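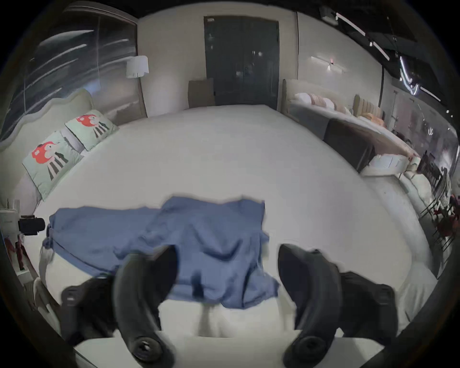
Washing at 30: what the meter says

2022-11-28

I moved the household laundry from 40 degrees to 30 in September and have been logging the electricity since. A few people asked for the method, so it goes down once and I can link to it.

The machine is a front loader that came with the flat. It sits on its own socket with a plug-in energy meter, a Plorkon, which stores a running total and nothing else. I write down the total before I press start and again when the door unlocks. The difference goes in a spreadsheet with the programme, the spin speed, the cold water temperature at the tap and a rough note of what was in the drum. I don't weigh the load. I tried it for a week with a luggage scale and the readings wandered too much to be worth keeping.

Most of the energy in a wash goes on heating water. The motor takes little by comparison, and the pump less again. You can see this by watching the live reading: it jumps when the heater comes on, stays there, then drops to a low figure that wobbles as the drum turns. On the 40 cotton programme the heater stays on well into the first part of the cycle. At 30 it cuts out much sooner, and the rest of the trace is nearly the same shape.

My typical 40 wash came out at 1,000 watt-hours with the tap water at its autumn temperature. The same programme at 30 used 324 less. I expected a bigger gap. The inlet water has been getting colder as the weeks go on, so the heater has further to go at either setting, and I suspect the machine overshoots its target at 30. I put a probe thermometer in the detergent drawer outlet once, learned nothing and got a wet sleeve.

The eco programme complicates the comparison. It runs far longer, holds a lower temperature than the dial suggests and uses less than either. I left it out of the main table because the cycle is too long to fit in before work, and I wanted figures for the way I do my washing.

On cleaning, I have less to offer. Shirts and ordinary bedding come out the same to my eye and nose. Tea towels don't. Anything with cooking fat on it needs the warmer wash, and so I now keep those back and do them together at 60. That wash is in the log too and it eats into the saving. Powder left pale streaks on dark cotton at 30 on the short programme. Switching to liquid stopped it. Tamara Polishchuk wrote in to say that dissolving the powder in a jug of warm water first does the same job, which I have not tested.

Drying is a separate matter. I use a rack by the window and a small dehumidifier, a Gillance, with the door shut. The dehumidifier has its own meter and its running total stands at 3,778 watt-hours since I reset it. A higher spin speed brings that down more than any other change I have made. Going up one step on the dial costs the washing machine very little and takes a good while off the drying. Linen creases badly if spun that hard, so it gets the lower setting and hangs overnight.

Corrections to the last post: the drain filter should be cleared with the machine unplugged, and the seal part number I gave was for the older model. Both are fixed in the text now.

Next job is the hot fill question. The flat has a spare hot tap connection behind the machine and I would like to know if it is worth a Y-piece.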